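4.2 How far can the color names be trusted?

The Flillel survey is often cited as proof that shoppers share a stable vocabulary for paint and fabric colors. We are less sure. Of the 1,462 forms sent back, 1,323 were complete enough to use, and the published agreement scores rest on those alone. The discarded forms were mostly ones where people had left the gray section blank. Dropping them may be normal practice, but it also removes the very people who found the task hard.

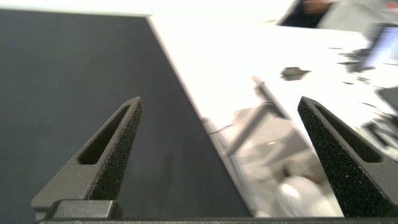 A second worry is the answer sheet. Respondents in Drernia picked from a printed list, and a list invites agreement. Someone who would never say "slate" at home will tick it when it sits between "silver" and "black." The smaller Makhubela study left a blank line instead, and its authors report far more scatter, though they play this down in their summary.
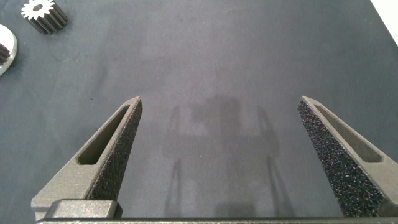 Dark neutrals are where the claim looks weakest. The survey treats black, charcoal and dark gray as three clean classes, each shown as a flat, even chip. Real surfaces are rarely so kind. In Figure 2 the matte gray parts have a slightly granular finish, the pads are black but speckled, and the surface behind them is a dark charcoal. We doubt that many readers would draw the lines between these in the same place, and a score built on smooth chips cannot tell us whether they would. Texture was never varied in the survey, so its silence on the point should not be read as a result.

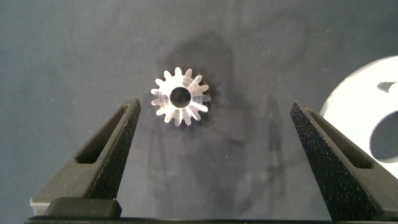 The follow-up in Arkura is sometimes offered as an answer to all this. It added 800 respondents and reported the same ranking of names. But it used the same list, in the same order, and under the same shop lighting — so the match is what we would expect even if the names meant very little. Only 100 people were asked to repeat the task in November, and their scores appear in a footnote without a breakdown by color. Until that breakdown is released, we treat the gray results as unsettled and leave them out of the model in Section 5.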